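Retiring Office Desktops: Removing and Recording Storage Drives

Applies to: all desktop computers held at Temstead and the Derkach annex
Issued by: Information Services, Clirkivitz Regional Library Authority

## Purpose

Branches must remove internal storage from every desktop computer before it is released for resale, donation or recycling. A computer that leaves the building with its drive installed is treated as a privacy incident, whether or not the drive is believed to be blank. Staff who have completed the equipment handling module may carry out the procedure without a technician present.

## Before you begin

- Confirm that the computer appears on the current retirement list. Do not open a machine that is still assigned to a staff member or a public workstation.
- Check with the branch supervisor that local files have been moved to the shared drive. Files cannot be recovered once Step 4 is complete.
- Obtain a Grindel transfer sheet, an anti-static wrist strap and a padded envelope for each drive.

## Procedure

### 1. Shut down and disconnect

Shut the computer down from the menu, switch it off at the rear and unplug the power cable. Remove the network and monitor cables and place them in the parts bin. Hold the power button in for eight seconds to discharge any remaining current.

### 2. Remove the drive

Lay the case on its side on a clear bench and take off the side panel. Unplug the data and power connectors from the drive by gripping the plug; pulling on the cable can damage the socket.

Many desktop models hold a 3.5-inch drive in a plastic or metal caddy. Release the caddy according to the manufacturer's guide and draw it out evenly. If it resists, look for a second clip or a retaining screw before applying any force.
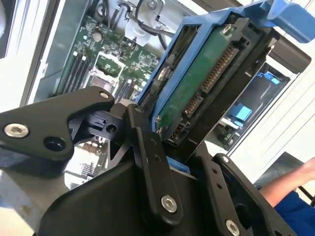

### 3. Record the serial number

Copy the drive's serial number onto the transfer sheet beside the asset number of the computer. A second staff member must read both numbers back and initial the entry. Computers with two drives require two separate entries. Solid-state drives mounted directly on the motherboard are recorded in the same manner.

### 4. Seal and dispatch

Place the drive in its envelope, seal the flap and sign across it. Envelopes are kept in the locked cabinet in Room 762 until the monthly courier run to the destruction contractor. Branches must not hold sealed drives for longer than 21 days.

## Records

Completed transfer sheets are to be scanned to the branch folder and the originals forwarded to Leandro Mansilla, Asset Coordinator. Certificates of destruction are filed against the asset number upon receipt. Discrepancies between a sheet and a certificate must be reported on the day they are found.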